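Boletín de la Asociación de Vecinos de Lostermont

Móviles viejos: qué hacer con lo que se queda en el cajón

La recogida de teléfonos y accesorios en desuso vuelve en julio al local de la calle Foddale. El horario será de 5 de la tarde a cierre, como el año pasado, y no hace falta ser socio para traer algo. Se admiten teléfonos de cualquier época, cargadores, cables, auriculares y fundas. No se admiten pantallas de ordenador, pilas sueltas ni electrodomésticos pequeños, que tienen su propio contenedor en el punto limpio.

En la campaña anterior se recogieron 733 piezas entre aparatos y accesorios. La mayor parte eran cargadores. De los teléfonos, 100 encendían y se pudieron borrar y entregar a familias del barrio que los habían solicitado. El resto salió hacia la planta de tratamiento.

Antes de traer un teléfono conviene hacer varias cosas en casa. La primera es guardar las fotos y los contactos en otro sitio. La segunda es cerrar la sesión de la cuenta asociada al aparato desde los ajustes, y solo después restablecerlo de fábrica. Si se restablece sin cerrar la sesión, muchos modelos quedan bloqueados y piden la contraseña antigua al volver a encenderlos. El año pasado cinco teléfonos en buen estado acabaron en la caja de reciclaje por este motivo, porque venían sin nombre y no hubo forma de localizar a sus dueños. Este año pediremos un número de contacto, que se destruirá al acabar la campaña.

Hay que sacar también la tarjeta SIM y la de memoria. Si la bandeja está atascada, en el local tenemos herramienta para abrirla. Los teléfonos con la batería hinchada no deben cargarse ni meterse en una bolsa con otros: se entregan aparte y se avisa en la mesa.

Las fundas merecen un apartado propio. Solo sirven para un modelo o para unos pocos muy parecidos, y cuando se cambia de teléfono se quedan sin uso. La silicona, el policarbonato y las mezclas de ambos no van al contenedor amarillo, que está pensado para envases. Si la funda está entera, lo mejor es que siga con el teléfono para el que se compró. Pedimos que se traigan juntos siempre que se pueda y que, si la funda viene sola, lleve pegado un papel con la marca y el modelo. Sin ese dato hay que ir probando, y la forma del hueco de la cámara no siempre basta para saberlo.
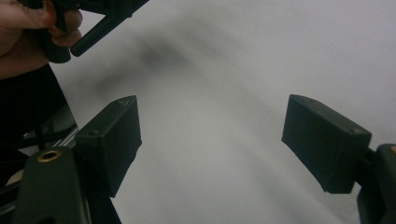
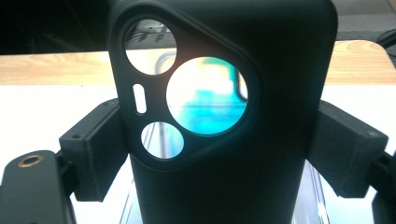

Gun-woo Cheon nos escribe que lo del papel pegado le parece bien, pero que el adhesivo deja marca en las fundas de silicona y que sería mejor una bolsita cerrada con la nota dentro. Añade que él guardó las fundas de toda la familia sin apuntar nada y que después no supo decir de qué teléfono era cada una. También pregunta si se aceptan los protectores de cristal usados. Tomamos nota de la bolsita, que vale igual que el papel. Los protectores usados no los recogemos: una vez despegados no vuelven a adherir bien y el cristal puede venir astillado. Los que sigan en su embalaje sí se pueden traer.

Para quienes quieran llevarse algo, el reparto de accesorios se hará la última semana del mes, en la misma sala. Se puede venir con el teléfono y probar. Los cargadores se entregan comprobados, uno por persona mientras queden. Los teléfonos no se reparten ese día, van por solicitud previa, y el formulario está en la secretaría y en la papelería Bouvier. Tienen preferencia las solicitudes que quedaron pendientes el año pasado y no es necesario volver a presentarlas.

Faltan manos para el turno de tarde. El trabajo consiste en recibir, apuntar y separar por cajas, y quien no haya venido nunca puede aprenderlo en un rato. Para la parte de borrado de datos sí pedimos experiencia. Los interesados pueden dejar su nombre a Deisy Ríos en la secretaría o en el buzón de la entrada.

El transporte lo hará otra vez Sikow, que retira las cajas al final de la campaña y entrega el justificante de la planta. El justificante quedará colgado en el tablón junto con el recuento definitivo. El del año pasado sigue disponible en secretaría para quien quiera consultarlo.

Una última cuestión sobre el local: la puerta de la calle Foddale se cierra a mediodía. No dejen bolsas en el portal fuera de horario.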